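Zunutbridge Sort Station
Set-up guide, section 4: Table, boxes and mixed tray
Rev. 11/01/2023

Read section 3 first if the boxes are still flat. Everything below assumes boxes built, tape on, holes cut.

What you need

Table, rectangular. Folding is fine.
Cloth, dark green, one, big enough to hang over the sides.
Boxes, three: yellow, blue, pink. One round hole in the top of each.
Metal tray, shallow, with rim.
Tray mix (balls, blocks, cans, soft toys, cloths). List at the end of this section.
Card set 205 if you are running the timed version. Otherwise leave it in the carton.

4.1 Table and cloth

1. Table on hard floor. Tile is good. Carpet makes it rock.
2. Check the legs are locked. Lean on each corner.
3. Cloth on, plain side up. Pull flat. Wrinkles tip the boxes, so smooth from the middle outward.
4. Let the extra hang. Don't tuck it under the tray, it drags when the tray gets moved.

CAUTION: Cloth must not reach the floor on the side where people stand. Trip hazard. Fold under and pin if too long.

4.2 Boxes

5. Boxes go on the left. One column, running away from the player: pink nearest, blue middle, yellow far end.
6. Push them together. Sides touching, no gaps. Small stuff falls in gaps and then you're hunting for it with the game half done.
7. Holes face up. Run a finger round each edge. Rough edge = sand it or tape it.
8. Look inside every box before you start. Left-over pieces from last time are the number one reason the score comes out wrong.

NOTE: Left-handed players can have the column on the right. Swap tray and boxes, keep the color order.

NOTE: The boxes are not fixed down. If they creep, put a strip of double-sided tape under the blue one only. The other two lean on it and stay put.

4.3 Tray

9. Tray to the right of the boxes. Leave a hand's width so nobody knocks the column reaching across.
10. Put hard things in first. Cans on there side, blocks anywhere.
11. Then balls. Mix big and small, spiky and smooth. Don't group by color.
12. Soft toys next. Push them down a little so they are part hidden.
13. Cloths last. Crumple, don't fold. One over the left part, one over the right. Some pieces should be under a cloth and some on top.
14. Nothing stacked so high it rolls over the rim when somebody bumps the table.

A tidy tray is too easy. If you can see every piece from where you stand, stir it and try again.

CAUTION: Small parts. Not for children who still put things in their mouths. Check spiky balls for torn spikes and toys with plastic eyes for loose ones. Loose eye, toy comes out of the mix. No glueing.

CAUTION: Cans must have smooth rims and be empty. Tape over anything sharp.

4.4 Sorting rules (short version, full rules in section 6)

Yellow: balls, all kinds.
Blue: hard things. Blocks, bricks, cans.
Pink: soft things. Toys, cloths.
A spiky ball with eyes is still a ball. Fuzzy with eyes goes in pink.
Won't fit the hole? Set it down next to the right box. Counts the same. Do not force, the cardboard tears and then you need a new lid (part 996).

4.5 Between players

15. Lift boxes one at a time and tip the pieces back in the tray. Hand over the hole until you're above the tray.
16. Stir. Cloths back on.
17. Straighten the column.
18. Reset the timer to 800 seconds for beginners. Skip for free play.

Packing away: wipe tray, shake cloth outside, boxes nested in the Omovico carton with the tray mix in the bag. Keep dry. Damp cardboard sags at the hole and wont take a lid again.

4.6 Tray mix, standard

Balls: spiky, smooth, soccer, at least one small yellow
Blocks: light wood, plus a plastic building brick
Cans and canisters, silver
Soft toys, including a teddy bear
Cloths: one checkered, one plain cream

Substitutes OK. Spare bags are 40 pieces, order under Arroyo refill.

Laid out and ready to play:

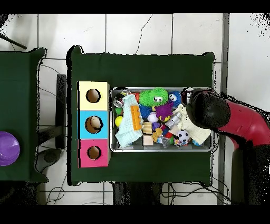 Ataahua Waaka: Could rule 4.4 say where a rubber toy that isn't round should go? We had two players argue over one and the guide doesn't cover it. We put it in pink for squashy. Also the double-sided tape pulled the color off our blue box when we packed up, so maybe suggest masking tape folded over instead.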